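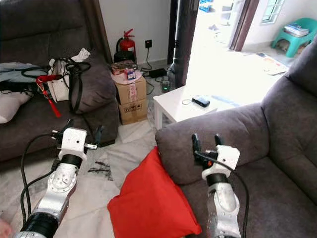 Photo: Phong Thân

We use cookies to remember your basket. Carry on browsing and we'll take that as a yes.

The Kirnwood two-seater, and the red cushion covers I keep going on about

I've been selling sofas for years and I still get asked the same thing every Sunday: will a grey one make the room look dull? My answer is always the same. Buy the grey sofa, then spend a little on something bright to put on it! The Kirnwood is as plain as they come (two seats, two tall back cushions, big padded arms) and it gets on with pretty much any colour you throw at it, red most of all.

The fabric is a soft, suede-feel weave in Dark Stone or Mid Grey. Dark Stone is my pick if you eat your tea on the sofa, and who doesn't? It has a lot of brown in it under a warm bulb, so do ask for a swatch and look at it in the evening as well as at lunchtime.

Price is £391, and delivery to a downstairs room is included. Upstairs is £12 more, and please measure the turn on your stairs before you order. I mean with a tape, not by squinting at it.

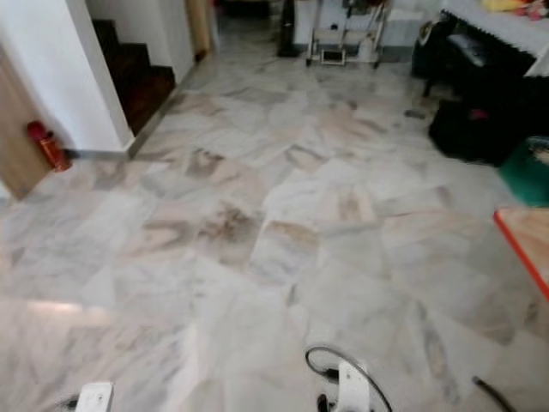
If you've got stone or tile underfoot, put felt pads on the feet before the sofa goes anywhere near its final spot. A bag comes taped under the seat. Marble is lovely but it's a pain with heavy furniture, and grit under a foot will scratch it, so sweep first. If you're doing up the room at the same time, lay a plastic sheet down and leave it down till the last box is out. Cardboard is fine too, though it slides about more.

Now, covers. The Lalumari cushion cover comes in red, pale pink and a grey that's a near match for the sofa. They zip along one side and I find it easiest to turn them inside out, grab the corners of the pad through the cloth and flip the whole lot over, same as you'd do a duvet.

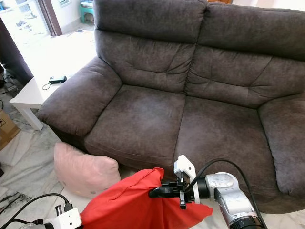
Wash them at 30 with the zip shut, and do the red on its own the first couple of times. I learnt that with a white pillowcase. The seat cushions lift out for hoovering, and you'll want to get right down the gap in the middle where the crumbs and hair grips go. A quick thump along the back cushions puts the shape back in them.

Covers are £12 each, pads sold separately. Lead time on the sofa is longer for Mid Grey, so drop us a line before you give the old one away.

Lương Home | Contact us | Delivery and returns | © Lương Home, all rights reserved | Back to top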